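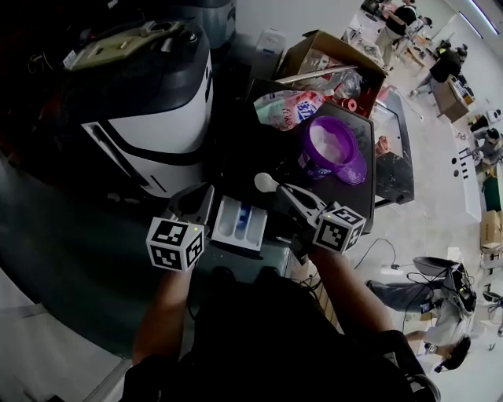 Ticket 565: Naltus tray short on parts after unpacking
Opened August 17, 2020 by Achilleas Galanis
Status: waiting on supplier
Area: long counter, main workroom

Problem
The compartment tray for the Naltus set doesn't match the packing slip. The slip calls for one part per compartment. A small blue piece is in its place, and I can't account for the rest. Order went through Rinaldi in June, item 205 on their sheet.

What was on the counter when I started
White plastic tray, white scoop with a round head, purple container with its lid off, the clear bag with the pink, teal and blue packaging, a roll of red tape. Open cardboard box behind all that, still full of crumpled clear plastic.

Step 1. Checked the purple container
Emptied it onto a towel. Nothing from the set in there. Wiped the inside, put the lid back on and moved it to the shelf.

Step 2. Went through the cardboard box
Took the plastic out one sheet at a time and flattened each piece before throwing it away. Found two of the missing inserts stuck in a fold near the bottom. Took 40 minutes. The metal rod that was lying across the top does not belong to this order – moved it to the rack.

Step 3. Checked the clear bag
No inserts. Left the printed packaging inside in case Rinaldi wants the lot code.

Step 4. Floor and cabinet
Looked along the floor by the counter and under the glass-topped cabinet. Nothing. Swept anyway.

Step 5. Refilled the tray
The two inserts fit with a light push. The scoop doesn't have a slot of its own, so it goes in a zip bag taped to the tray.

Result
Still short 3 inserts. Emailed Rinaldi with the slip number and asked for replacements only, no return.

Update
Rinaldi answered. They say the inserts ship from Monoslow in a separate envelope, which may have gone to the front office. Front office has no envelope. Asked for a tracking number.

To do
Keep the tray on the counter until the envelope turns up – please don't put it back in the box.
Flatten the cardboard box once the order is complete.
Close the ticket when all compartments are filled.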